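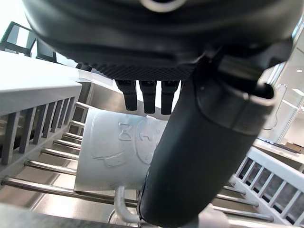

Une tasse ne doit pas sécher couchée, m'écrit Intan Nugroho, l'eau reste dans le ventre et le matin elle sent le vieux torchon. J'ai lu le message deux fois avant de répondre. J'ai répondu que chez moi les tasses sèchent comme elles peuvent, et ensuite je suis retournée dans la cuisine pour regarder l'égouttoir avec un peu de honte.

29 octobre 2023. Les horloges ont changé cette nuit et j'ai donc reçu une heure de plus, que j'ai dépensée entièrement pour la vaisselle. Je l'écris sans me plaindre. J'aime bien laver quand dehors il est encore gris et que l'immeuble dort. Le chauffage fait son petit bruit, le bouton de la hotte est cassé depuis l'été, alors j'allume seulement la lampe du couloir et je laisse la porte ouverte.

La tasse blanche, celle avec le dessin en relief, je l'ai depuis Reditz. Elle n'a aucune couleur, tout est blanc sur blanc, et il faut que la lumière vienne du côté pour bien voir le dessin. Je me rappelle que je l'avais achetée pour ma nièce et qu'elle n'en a pas voulu, elle préférait une tasse avec une vraie image. Je l'ai gardée et je bois dedans mon thé du matin depuis ce temps. C'est une tasse difficile à laver. Le thé se met dans les petits creux du relief quand je verse trop vite, et l'éponge passe au-dessus sans entrer. Ma mère prenait pour ces choses une vieille brosse à dents. J'ai fait pareil ce matin, avec un peu de bicarbonate, et je crois que c'était bien.

Pour l'égouttoir, je dois raconter l'histoire dans l'ordre, sinon je vais l'oublier.

Au mois de février, l'ancien a commencé à rouiller aux pieds. Il faisait des ronds orange sur le plan de travail, et j'ai frotté ces ronds avec du citron, avec du vinaigre, avec la pâte que vend Liew au coin de la rue et qui sent la pharmacie. Un des ronds est toujours là. Je mets la boîte à sel dessus. J'ai attendu trop longtemps pour changer, comme toujours, en disant que je cherchais le bon modèle. En vérité je ne cherchais pas beaucoup. Je regardais le catalogue de Latitz le soir, je mesurais l'espace à côté de l'évier avec le mètre de couturière, et je fermais le catalogue.

L'espace fait 38 centimètres à peu près. Cela semble une mesure très normale, mais les égouttoirs sont plus larges, ou bien ils sont faits pour être suspendus au mur, et mon mur ne supporte pas les vis (c'est une cloison creuse, on l'entend quand on frappe). Finalement j'ai pris celui à tiges d'inox, avec des séparations en plastique blanc. La vendeuse de Latitz disait que l'inox montre le calcaire. Elle avait raison, il le montre. Je l'essuie le matin quand j'y pense, et les autres jours il a des petites taches claires, comme une vitre après la pluie.

Ce que je n'avais pas prévu, c'est la distance entre les tiges. Les assiettes plates tiennent très bien. Les assiettes creuses tombent contre la voisine. Les tasses, si je les pose debout à l'envers, elles penchent, l'anse cherche un trou et après une minute j'entends un petit choc et la tasse est sur le côté. Voilà pourquoi elles sèchent couchées chez moi, et j'ai essayé de l'expliquer à Intan, mais par message cela devient vite long.

Sa deuxième réponse est arrivée pendant que je rinçais les couverts. Elle conseille de mettre un torchon plié au fond et de poser les tasses dessus, la bouche en bas, un peu inclinées. J'ai essayé. Le torchon boit l'eau et ensuite il la garde, et les bords des tasses sont posés dans l'humidité. Je crois qu'il faudrait changer le torchon chaque fois. Je n'ai pas assez de torchons pour vivre de cette manière. J'ai quand même laissé l'essai jusqu'à midi pour être juste avec elle.

Pendant ce temps j'ai vidé l'étagère du haut, celle où je ne vais jamais. Il y avait un moule à gâteau que je croyais avoir prêté, deux couvercles sans casserole et un bol bleu avec une fissure. J'ai gardé le bol. J'ai trouvé aussi le flacon de Narkurent, presque plein, le produit pour la vaisselle que j'avais acheté en promotion et qui me donnait les mains sèches. Je l'ai mis avec les produits pour le sol, peut-être qu'il sera plus gentil avec le carrelage.

Tout ce qui descendait de l'étagère avait de la poussière grasse, cette poussière qui colle et qui ne part pas avec l'eau seule. Il a fallu donc laver encore, et l'égouttoir s'est rempli une deuxième fois. J'ai fait attention à l'ordre cette fois. D'abord les grandes choses au fond, ensuite les bols, et les tasses en dernier, dans la place qui reste.

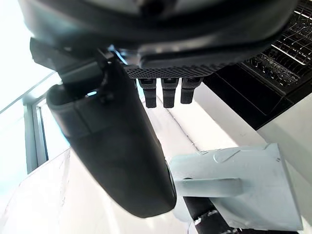 C'est à ce moment que j'ai compris que je range toujours du même côté. Je suis droitière, je tiens l'éponge à droite, je passe l'objet rincé dans la main gauche et je le pose sur le premier endroit libre. Le côté loin de moi reste pour la fin, même si on peut l'atteindre sans effort. Alors les choses s'appuient les unes sur les autres et je dis que l'égouttoir est petit. Il n'est peut-être pas si petit. J'ai changé de sens pour le deuxième bol et j'ai failli le lâcher, la main n'avait pas l'habitude. J'ai continué quand même pour les deux couvercles.

Vers midi j'ai levé le torchon d'Intan. Il était mouillé au milieu et presque sec aux coins. J'ai senti l'intérieur de chaque tasse, comme une personne qui vérifie le lait, et je n'ai trouvé aucune odeur de vieux torchon, ni dans celle de l'essai ni dans les autres. J'ai écrit cela à Intan. Elle a répondu avec un seul mot, « février ». Il faut que je note ce que cela veut dire, car dans un an je ne comprendrai plus ma propre page : en février elle est restée chez moi une semaine, et elle a bu son café dans une tasse qui avait séché couchée, et elle n'a rien dit par politesse. Elle le dit maintenant. Je suis un peu vexée mais surtout je ris, et j'aurais préféré le savoir à l'époque, j'aurais fait bouillir de l'eau pour toutes les tasses de la maison.

L'après-midi, les comptes. Je les fais à la table de la cuisine, il y a la meilleure lumière. Le relevé de l'eau indique 1 794 sur le compteur, et j'ai cherché la facture d'avant pour faire la différence, mais elle n'est pas dans le dossier. Elle est sûrement dans le tiroir avec les recettes, où je mets tout ce qui est plat. Je chercherai demain. La taxe pour l'immeuble est de 383 euros, elle est payée, j'ai écrit « payé » dessus avec le stylo vert.

En cherchant dans les recettes j'ai retrouvé la feuille pour les petits pains à la cannelle, avec mon écriture des premières années ici. Il y a des fautes dans toutes les lignes. « Laissez le pâte lever sous une torchon. » Je n'ai pas corrigé. Mon professeur disait qu'on reconnaît le genre d'un mot à force de l'entendre, et torchon, je l'ai tellement entendu et tellement écrit aujourd'hui que celui-là au moins est sûr.

J'ai voulu faire les petits pains mais il manquait la levure. Liew était fermé. J'ai fait une soupe à la place, avec le poireau qui restait et trois pommes de terre, et un bout de fromage pour finir le paquet. Pour la mixer j'ai dû sortir le grand récipient, et pour le sortir j'ai dû déplacer le moule à gâteau, que j'avais posé devant avec beaucoup de soin trois heures plus tôt. Je dois trouver à ce moule une autre place. Peut-être au-dessus du placard, avec un papier pour la graisse.

Ce soir il fait nuit très tôt, on le sent fort le premier jour. J'ai mangé à six heures comme si c'était sept heures. Ensuite la vaisselle encore - une casserole, un bol, la cuillère, le mixeur qui a des coins impossibles. J'ai rincé le bol bleu avec l'eau tiède seulement, pour ne pas agrandir la fissure. Je sais bien qu'un bol fissuré ne se garde pas, ma mère l'aurait jeté, elle disait que cela attire le malheur. Je lui donne jusqu'à Noël.

Intan m'a demandé si j'allais acheter un autre modèle, avec des crochets pour les tasses. Elle a envoyé un lien de chez Latitz. Les crochets sont beaux mais le modèle est trop large, je l'ai vu tout de suite dans les mesures. J'ai proposé autre chose : sécher l'intérieur des tasses à la main, avec un torchon propre, avant de me coucher. C'est un travail très court. Elle a dit que je ne le ferai pas plus de quatre jours.

À faire demain : levure, la facture de l'eau, appeler pour le bouton de la hotte, laver le torchon de l'essai à haute température. Et demander à Intan comment elle nettoie les siennes quand il y a du relief, elle a un service entier avec des feuilles autour.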